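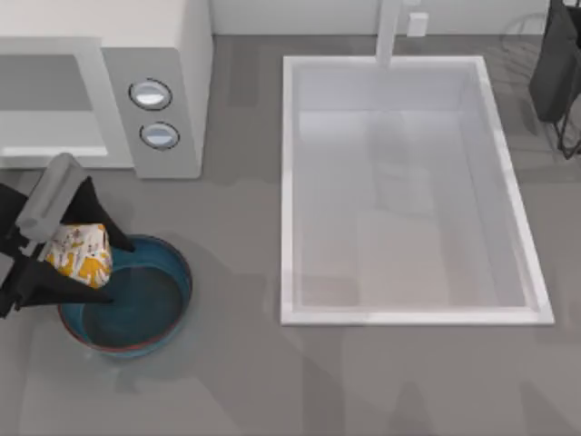
Plullano Raceway – Late Model and Street Stock FAQ

Last updated 10th February. Same questions keep coming in so please read before you email. If it isn't covered, email the race office. Not Facebook, we miss stuff on there.

ENTRIES AND LICENSES

When do entries open?
Already open. Online form only this year, the paper one is gone. Don't mail checks.

Do I need a license for both classes?
One license covers both. Two entry fees though, if you run both on the same night.

Can I keep my number from last season?
Yes if you raced at least two nights and you renew before the end of February. After that it goes back in the pool. Number 19 is already spoken for in Late Models, please stop asking.

What if someone else wants the same number?
Whoever's form came in first. Second car adds a letter, big enough for scoring to read from the tower. Tape is ok for one night.

My kid is under 18. Can they race?
Street Stock, yes, with both parents or guardians signed on the minor release. Late Model is case by case – call us first, before you buy a car.

TECH AND TIRES

Where's the tech shed?
Moved. It's behind turn four now, next to the scales. Enter from the pit road side. The old shed is Renov's parts trailer.

What tire do we run?
Bosman on all four, both classes. Buy at the track. They get stamped at the counter and unstamped tires don't go through tech, doesn't matter what the receipt says.

How many new tires per night?
Two for a regular show. Four for the Alolska 500. Anything else has to be from your own stamped pile.

Can I soak or treat them?
No. We pull samples. Fail and you lose the night's points, the money and the tires.

What about grooving?
Not allowed on asphalt nights. Which is all of them.

Do you weigh before or after?
Both. Before is a courtesy, after is the one that counts. Driver in the car, helmet on, no adding fuel. If you're light you're light.

Are raceceivers required?
Yes. Every session, practise included. No radio to the spotter in Street Stock, Late Models can have one spotter, on the stand only.

RACE NIGHT

What time do pits open?
Check the schedule page, it changes with the sunset. The drivers meeting is mandatory. Miss it and you start at the back of your heat.

How are heats lined up?
Pill draw for the first two nights. After that its by points, inverted. Late to the draw means tail of the last heat.

Who goes to the back on a caution?
Cars that stopped, plus any car the director says caused it. If you tap out and own it the other guy gets his spot back. Spin somebody on purpose under green and you're parked for the night.

What about contact under yellow?
Zero tolerance. Black flag, go to the trailer, see the director after the checkers – not during. Crew members who walk to another team's pit stall to argue cost their driver the points. That one got used more than once last year and we will use it again.

How do restarts work?
Double file until ten to go, then single file. Leader picks the lane. Leader fires in the box between the two cones, second place can't beat him to the line. One warning, then you lose a row.

Is there a lap limit on cautions?
Three in a heat and we call it where it stands. Features go the full distance unless weather or curfew gets us.

ALOLSKA 500

Is it really 500 laps?
Yes. With a halfway break, 20 minutes, fuel and adjustments allowed. No tire changes in the break unless it's a flat and an official has looked at it.

Who can enter?
Late Models only. You need one points night with us first, or a letter from your home track. Qualifying is two laps, best one counts. No second attempt unless we messed up the clock.

Can I use a relief driver?
Yes, has to be registered before qualifying and has to have been to the drivers meeting. Points go to whoever takes the green.

PROTESTS

How do I protest a finish?
Written, cash fee, inside 15 minutes of results being posted. Video from your phone can be looked at but we don't have to. Judgment calls by the director (who caused what, who jumped) can't be protested.

And a parts protest?
Same deal, only from a driver who finished on the lead lap. Name the part. "The motor" is not a part. Loser pays the teardown.

FANS

Are pit passes open to anyone?
14 and up, closed toe shoes, sign the waiver at the window. Younger kids can come down for the autograph session after the features.

Can I bring a cooler?
Grandstand yes, soft sided, no glass. Pits no.

Rain?
We call it by mid afternoon if we can. Hang on to your stub, it's good for the makeup or any regular show this season – not the 500. No cash refunds.

Dogs?
Service dogs only. Its loud in there.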